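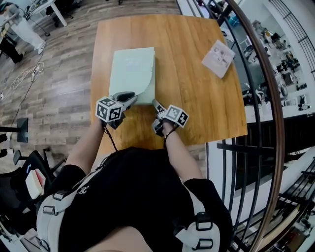
At the table, with the mint-green box.

Looking after football gear at home, part 2
By Kristaps Venckus
Sat 1 May

In the first part I wrote about helmets and mouthguards. Several parents from the Trevmont youth league wrote to me after that and asked about the rest of the bag, so now I continue with jerseys, pads, cleats and gloves. I washed the gear for a team during many seasons, and at the end of the last one I looked in my notebook and found 482 jerseys. So I have made most of the mistakes already.

Jerseys and pants

Take everything out of the bag on the same evening. Mud can wait until morning, but sweat should not. If you are too tired to wash, at least hang the things over a chair or a door.

Let thick mud dry fully before you touch it. Then take it outside and brush it off with an old nail brush. If you rub it when it is wet, you only push it deeper into the fabric, and the white pants will stay brown at the knees for the whole year.

For grass stains I mix white vinegar and water, half and half, and leave it on the stain while I eat dinner. After this comes a little dish soap, worked in with the fingers. Blood needs cold water only. Warm water will fix the stain, and I have one pair of pants which proves it.

Turn the jersey inside out before the machine, because of the numbers. Cold cycle, small amount of detergent, no fabric softener. The softener leaves a layer on the fabric and the shirt does not dry so well anymore on the body. My wife disagrees with me about the softener, but she does not wash the jerseys.

Do not put printed numbers in the dryer. If you must, use the lowest heat and take the jersey out while it is still a little damp.

Shoulder pads

These do not go into the washing machine. Open all the straps, put the pads in the bathtub or on the grass, and wipe them with a cloth and mild soap. The inside, where the foam touches the neck, is the dirtiest part. Wipe again with clean water and stand the pads up so that air can go through - a broom handle across two chairs is very good for this.

Check the straps while you are doing it. A strap which has lost its stretch will usually feel wavy between the fingers. Replacements are cheap, and it is much nicer to change one in the kitchen than on the sideline at Tapia Field with cold hands.

Cleats

Knock them together outside, sole against sole. Take out the insoles and the laces. For the small stones between the studs I use a wooden skewer from the kitchen drawer. A metal screwdriver will do it faster, but it scratches the plate.

Fill the wet shoes with newspaper and change the paper after one hour, then again before bed. Keep them away from the radiator. The glue around the toe becomes hard there and after some weeks the sole opens like a mouth.

If the toe is open already, clean both sides with rubbing alcohol and wait until it is dry. Sand lightly, put on shoe glue, and hold everything together with strong tape wrapped around the shoe. Leave it for the full time which is written on the tube.

Gloves

Receiver gloves become slippery mostly from dust. Wipe the palms with a damp cloth first, and often this is enough. If not, wash them by hand in cool water and press them flat in a towel. Do not twist. Dry them with the palms not touching each other.

The bag

Empty it completely once a month and vacuum the corners. A spoon of baking soda in an old sock takes away some of the smell. In August I change it every week, when there are two practices in one day and the bag lives in the car.

Write the name on every item with a laundry marker, also on each glove separately. The lost and found box at Dellow has many left gloves.

For the next part I plan balls and pumps. If your needle valve leaks, please do not throw the ball away before then.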